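**Gudora Hall photo archive – progress to the end of April**

Scanning of the event negatives is ahead of plan. Of the 3,000 frames covered by the Farnix grant, 1,172 are scanned and 857 of those have captions and dates.

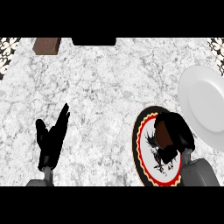
Captioning is slower, mainly for the dinner dances, where the photographer's notebooks are missing. The Desmet scanner was out for repair for part of the month – the cost was covered by the warranty. Almost 100 prints have water damage and are set aside.

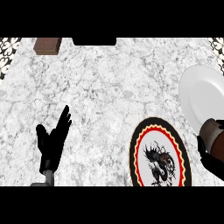
Will the online gallery still open in August?

The first part will, with the ball and wedding albums. The rest follows once Clavuvow finishes the search page.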